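Search this site Search Go

Open Day at Trumcombe — gallery

Reading time: 2 min

Quick page before I lose my notes. Went up to the Trumcombe open day 18/08/2021, got there late, missed the welcome talk. Packed hallway, one coffee machine, long line. Rozália Sárközi ran the tour for our group and talked fast, so forgive gaps.

Main thing for me was the Liltivia demo. Two-handed table work, all in simulation for now — robot arms, a marble tabletop, dishes. They had it up on the big screen in room 6 and let people shout questions. Plain white plate near the middle, fancy plate next to it with a gold rim and a Greek key band, something round and orange-red sitting on that one. One black hand over the orange thing, the other stretched out flat over bare marble on the left. 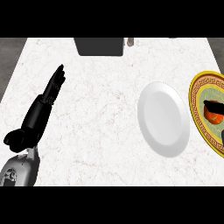

Asked Rozália why bother with two plates. She said similar shapes with diferent looks are a good way to trip up the software, and they want it tripped up now, before any real dishes get involved. Fair enough. They've run 821 versions of the table so far, swapping plates and lighting. Someone behind me asked how many went well — she said ask again in June.

Other stops, no pictures, sorry. Emach had a booth on joint covers, nice people, ran out of leaflets. Çetinkaya gave a short talk on grip force, standing room only, around 70 people in there and no air. I wrote down "258" and underlined it twice, no idea what it was now. If you were at the talk, email me.

Shuttle back was on time. Would go again, but earlier, and with a sandwhich.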